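Smoke alarms, and the fire at number 12
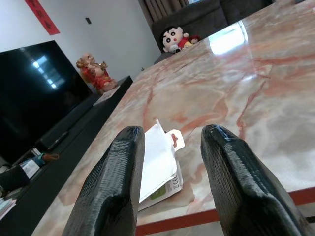 Page last changed in August

There was a fire in our street in the spring and I said I would write down what I learned from it, mainly for the neighbours who keep asking me the same questions on the stairs. I am not a firefighter. I rent a first-floor flat in Grernham and I was home when it happened.

The fire was at number 12, in the downstairs back bedroom. It began a little after 3 in the morning. Marcelino Guerra, who lives there with his mother, had left a phone charging on the bed and had fallen asleep in the front room with the television on. The fire service said afterwards that the most likely cause was the charger, which had been under a folded duvet. They did not say it for certain, and the letter the landlord received uses the word "probable".

Marcelino's mother woke up coughing. There was one smoke alarm in the house, at the top of the stairs, and it did not sound. When they took it down later the battery compartment was empty. She remembers taking the battery out in the winter, when it had been chirping at night, and meaning to buy another. I have done the same thing in my own kitchen.

They both got out through the front door. She spent one night in hospital for the smoke and was sent home the next afternoon. The bedroom was destroyed and the rest of the ground floor is black up to the picture rail. They are staying with family in Hornau and the repairs have not been finished. The last I heard, they were waiting on a plasterer.

The next week I went round my own flat and found I had two alarms. One was fine. The other was yellow and had a date on the back that made it older than my tenancy by a good way. Alarms have a replacement date printed on them, usually ten years after they were made, and past that the sensor can't be relied on even if the test button still makes a noise. I had been pressing the button and thinking that was all there was to it.

A few things I have been asked about since.

Who pays. In a rented place in England the landlord has to provide a smoke alarm on every storey with a room people live in, and has to repair or replace it once told it is faulty. Testing during the tenancy is generally down to the tenant. I wrote to our agent, Lobo, and heard nothing for 5 days. Then I wrote again and put the date from the back of the alarm in the subject line, and a man came with a new one that week. Retno Nair on the ground floor got hers by ringing them. Try both.

Where to put them. Hallway and landing ceilings, near the middle and away from the light fitting. In the kitchen you want a heat alarm, as a smoke alarm will go off at toast and you will end up pulling the battery out. If you sleep with the bedroom door shut and charge things in there, have one in the bedroom too.

Sealed batteries. The sealed type has a battery that lasts the life of the unit and can't be taken out. They cost more. I bought one for the bedroom with my own money and I think it was worth it.

Chargers. Keep them on something hard, out of the bedding, and unplug them if they get too hot to hold. Chukwuemeka Adebisi, who repairs phones in the unit behind the bakery, told me to throw out any lead where you can see wire. I had two like that in a drawer and one in daily use by the sofa.

Doors. The bedroom door at number 12 was open. The officer who came round with leaflets told us that a closed door holds back smoke for long enough to matter, and that shutting the inside doors at night is the cheapest thing anyone can do. I had always left mine open for the cat. She now complains for ten minutes and then goes to sleep in the hall.

You can ask the fire service for a home safety visit, and it is free. They may ask some questions first to see who needs one soonest. Zeyu Duan at number 9 had hers in June. They fitted an alarm on her landing and made her move a stack of boxes from behind the front door.

The collection for Marcelino and his mother passed 1000 pounds last month. Gemechu Kahsay is still looking after it, and he has asked me to say that they have enough clothes now but could use a single bed frame and a chest of drawers if anybody has one going. He can collect from anywhere in Grernham if it is after six.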